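Imprimer cette page | Envoyer par courriel

Comparer deux jeux de doigts de préhension sur un poste à deux bras

La présente fiche décrit la procédure retenue par le laboratoire Plerholm pour comparer les doigts Skullberg et Emia. Les essais portent sur de petits objets métalliques. Avant toute mise sous tension, l'opérateur vérifie le serrage des embases sur le rail avant et l'orientation des caméras de poignet.
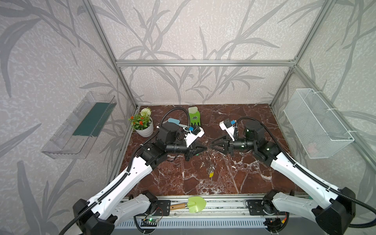
Faut-il réétalonner la pince après chaque changement de doigts ?
Un réétalonnage de l'ouverture est exigé à chaque changement, y compris entre deux jeux de même modèle.

1. Approche. Amener les deux pinces face à face au centre du plateau, à vitesse réduite. Relever l'écart de fermeture dans le contrôleur Owusu.

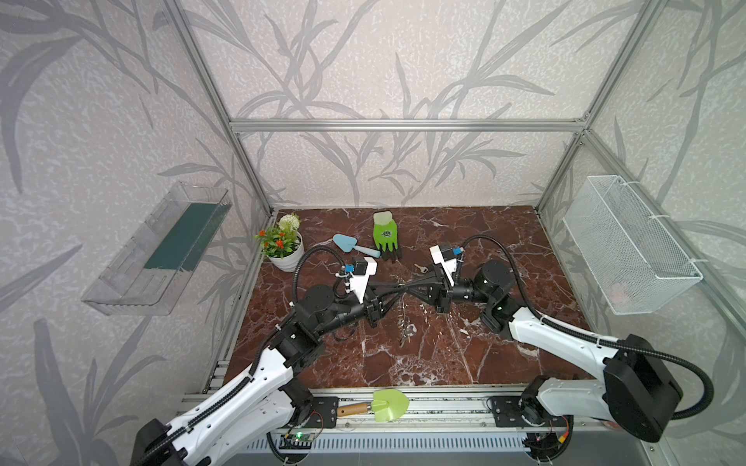
2. Saisie. Régler l'effort au niveau 2, puis effectuer 10 prises consécutives par jeu de doigts. Toute prise reprise à la main est notée comme un échec. L'ordre des objets reste identique pour les deux jeux.

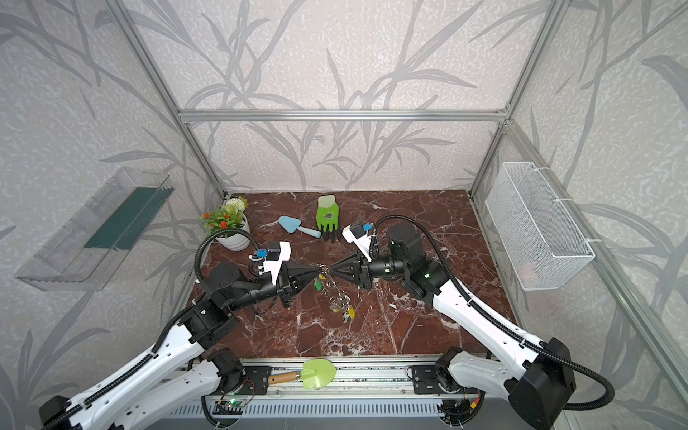

3. Maintien. Conserver la consigne d'effort pendant le maintien et consigner tout glissement. Les gaines de câbles doivent rester libres dans toute l'amplitude du poignet.

4. Petites pièces. Reprendre les étapes 1 et 2 avec des pinces à dessin, en s'appuyant sur la vue du poignet.

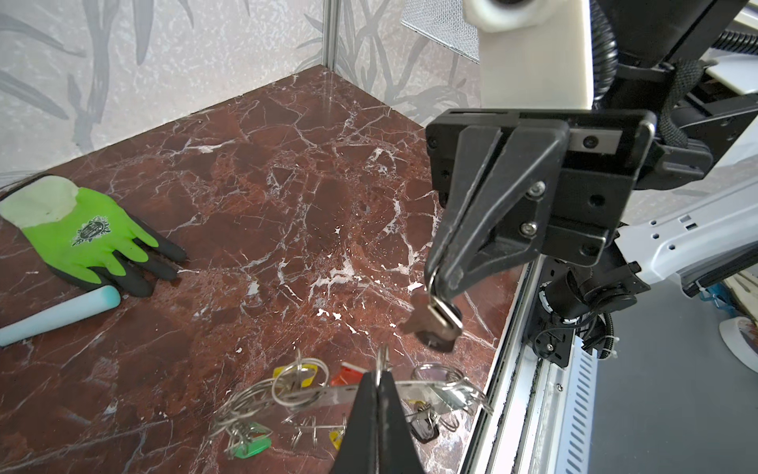
Les relevés sont enregistrés sous la référence 874 et transmis à Viorica Radulović, responsable des essais.

Commentaires (2)

mlefort : Le niveau 2 convient-il aussi aux doigts souples ?

atelier_b : Chez nous, le défaut 101 s'affiche si l'on saute le réétalonnage. Merci pour la fiche.

Contact | © Plerholm | Haut de page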